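Resident Handbook and Kitchen Surfaces: Notice from the Building Office

2018-12-07

The management of Terley House wishes to inform residents that the revised Resident Handbook takes effect at the start of the new year. It replaces the edition issued when the building opened and applies to all 452 apartments, including those let on short leases. Residents who signed a lease after October have already agreed to the new terms and do not need to sign again.

The main changes concern repairs. Requests for plumbing, heating and electrical work will now be handled by Trukell, which takes over from the previous contractor. Requests may be made by telephone or at the front desk between 8 a.m. and 5 p.m. Urgent matters, such as a burst pipe or the loss of heat, may be reported at any hour on extension 948. Please do not use this extension for lost keys or parcel inquiries.

Residents are also asked to note the new rules on moving furniture. The service elevator must be reserved two days ahead, and the padded covers must be hung before any item is loaded. Movers hired by residents are required to show proof of insurance at the desk. The main elevators may not be used for this purpose, even for small items – an exception is made only when the service elevator is out of order.

The section on kitchens has been rewritten in full following advice from Mitsotakis-Vlachou, the firm that maintains the stone in the lobby and in the upper-floor apartments. Marble counters should be wiped with a soft cloth and a mild soap. Vinegar, lemon juice and bathroom cleaners will mark the polish and must be kept away from the stone. Damage of this kind is charged to the resident under section 3 of the lease. Apartments with Kallaline counters may continue to use ordinary kitchen sprays.

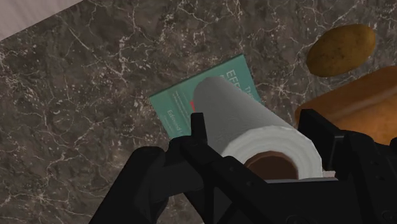 Questions and Comments

Written comments on the handbook should be addressed to Trevor Marsden, Resident Services, and left at the front desk. Each will receive a reply in writing. Large-print copies are available on request, and residents who would like to go over the repair terms in person may arrange an appointment through the same office.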